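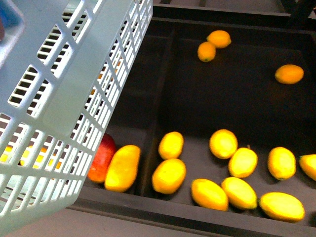

Mi-kyung Do wrote in to ask whether she could hand her evening fruit restocking over to a machine yet, or whether she'd be better off waiting another year and doing it herself.

Well, Mi-kyung, my answer is a slightly drawn-out "partly," and I hope you'll bear with me, because I think a small shop can find out for itself in one quiet evening (we start at 9 p.m., with tea). The steps are the same whether you're borrowing a Huno or renting something bigger from Drornow.

Search this site
Type and press enter

Step 1. Pick one small chore

Please don't start with "do the produce." Start with "move the mangoes from the basket to the bin," and write it down just like that. Mixed fruit is lovely to look at, but a round orange thing and a long yellow thing want quite different grips, so leave the mixing for later.

Step 2. Give it room

Set the basket where the arm can reach down into it without bumping the rim. Straps and handles are the sneaky part, so tuck them to the outside if you can. Then go slowly! I let my first run take nearly 16 minutes and was perfectly happy with it.

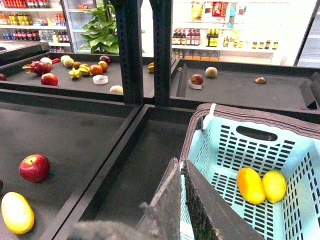
Step 3. Check the fruit, then the clock

Turn over every piece and feel for soft spots with your thumb. A bruise may not show until morning, so look again then. Only after that would I bother comparing its time with yours.

Step 4. Decide what stays yours

For me, that's still sorting ripe from overripe, and anything stacked high. Moving firm fruit a short way, one piece at a time, I'd happily let a machine try while I sweep up nearby.

700 shares
16 comments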